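Visit to the Skotdale Distribution Centre

Members of the department spent a day in May at the regional distribution centre operated by Flanagan at Skotdale. The visit was arranged as part of our review of how printed materials, uniforms and classroom supplies reach the schools and libraries we serve. It followed a number of queries from branches about late and part-filled orders over the winter.

The group was received at the main gatehouse and given a short safety talk before entering the building. The centre was built on the site of the former Simska paper mill, and the old weighbridge office has been kept as a meeting room. Flanagan employs 328 people at Skotdale across three shifts, the largest of which begins at six in the morning.

Our first stop was the goods-in hall. Deliveries are booked to a time slot, and a supplier who misses the slot may wait until the end of the shift to be unloaded. Staff explained that this rule had caused several of the delays reported to us, as two of our smaller suppliers share a single lorry and often arrive together. We have agreed to write to both firms about separate bookings.

We then walked through the storage aisles. Books and paper goods are held on the ground floor, where the temperature is steadier, and bulky items are kept above. Stock is checked on a rolling basis, with each aisle counted every 12 weeks. Returned library books are held apart until they have been inspected for damp.
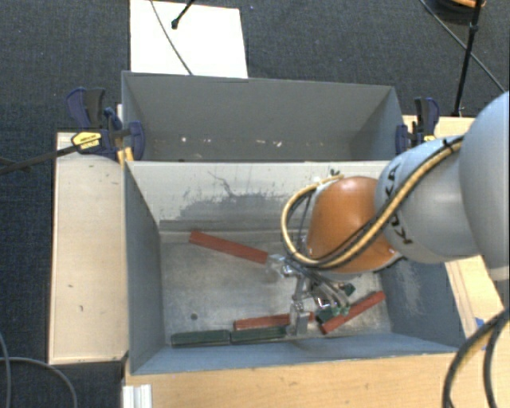 Library and Schools Supply Department

Small orders are made up in open bins before they are packed. A mixed order from a primary school may contain exercise books, glue, paint and a replacement atlas, and these are seldom stored near one another. The supervisor told us that orders placed before noon normally leave the building the same day. Orders that include a title from the Mimanis reading scheme take longer, as that stock is still held at a second warehouse about 18 miles away. Flanagan expects to bring it to Skotdale before the start of the autumn term.

Over lunch in the weighbridge office we discussed packaging. Branches have asked for fewer half-empty boxes, and Flanagan will try a smaller carton for orders of a few items. It was also agreed that delivery notes should list missing items on the front page, where branch staff will see them when signing.

The afternoon was given to the customer desk, which handles queries by telephone and email. Most calls from our branches concern the whereabouts of an order. The desk aims to reply to emails within 90 minutes, although the first week of each term remains difficult.

The department thanks the staff at Skotdale for their time. Branches wishing to raise points about deliveries should send them to the supply office by the end of the month, quoting the order number in each case.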